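Werham 2000 Hydraulic Press Brake

The Werham 2000 is a down-stroking press brake for workshops that fold mild steel, stainless steel and aluminium in short and medium runs.

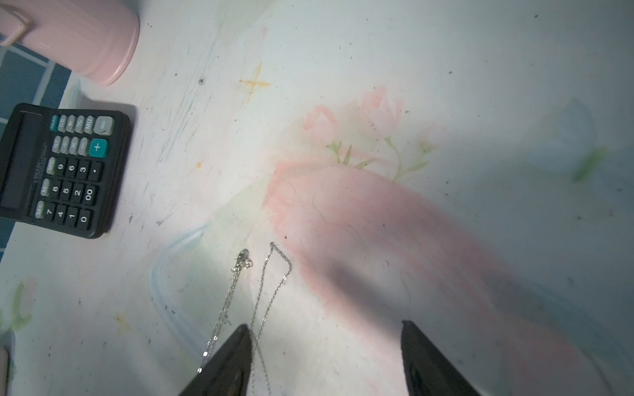

The machine is built at our Rindley works and supplied with a 100 tonne ram as standard. Side frames are welded, stress relieved and then machined in one setting, so that the bed and upper beam remain parallel under load. A two-axis back gauge is fitted to every machine – a further axis may be specified at the time of order.

Control is by the Nedelcu touch panel, which stores bend programs and calculates bend allowance from the material and tooling selected. Programs may also be prepared in the office and transferred over the customer's network.

Standard equipment
Segmented top tooling and four-way bottom die
Front sheet supports, adjustable for height
Light guard and foot pedal with emergency stop
Operator's manual and tooling chart

Warranty and service
All new machines carry a warranty of 2 years on parts and labour. Servicing and annual inspection are carried out by Grastia engineers, and spare parts are held in stock at Rindley. Orders for replacement tooling should quote the machine serial number and part reference 138.

Prices are available on application and exclude delivery, offloading and commissioning.

Last updated: October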